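Notebook, November, 4:40 pm

Lockout job, continued. Nizar asked at lunch if the arm could take over the end-of-shift lockout on the Mernilis press, and I said "sure, give me a week," which I would like struck from the record. Anyway! Back on the padlock.

What I want is dull: pick up an open lock, get the free leg of the shackle through the hasp, squeeze it shut. Corina does it one-handed while talking about her kitchen remodel. The arm has 63 tries behind it with the new Flendeo policy and the pickup part is getting pretty decent, as long as the body of the lock is square to the fingers. Turn it sideways and it goes hunting for the shackle, grabs the shiny part, and the whole thing swings like a bell.
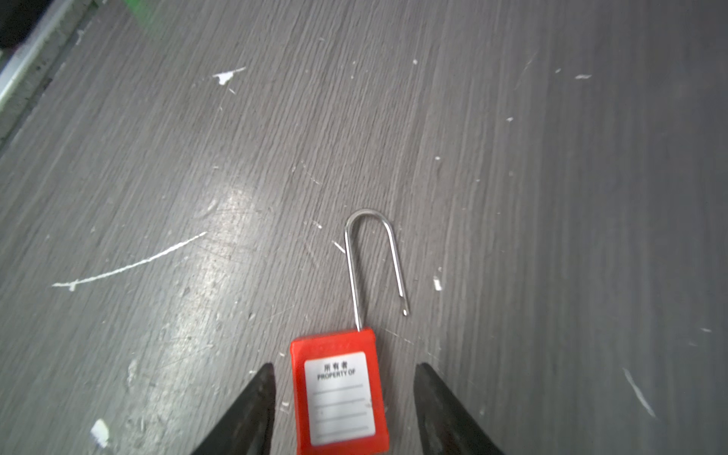 I think the shine is most of my trouble. The depth reading goes to mush wherever the metal curves, and plain red plastic is so much easier to find. Vitalii says dull the shackle with chalk spray. I don't love it (who's going to chalk every lock in the shop?) but I'll try one just to see what the numbers do. Arlo wants to drop the grip to 640 and close slower. Tried 850 yesterday and it pinched the body right out of the fingers and onto the floor, so he may have a point.

The hasp is another story. Got the leg lined up a few times, never got it in without me nudging the plate. I'd call this a chore machines can't do yet, same as Illia's towel folding over on the Benico bench, although his at least looks good on video.

Also, even if it worked, I'm not sure I'd want it. The lock is supposed to be hung by the person whose hands are going in the press. Need to ask Corina how the safety rules read on that before I burn another 80 tries.

To do: chalk test, grip at 640, get the spare hasp back from Vasylenko, sweep the bench.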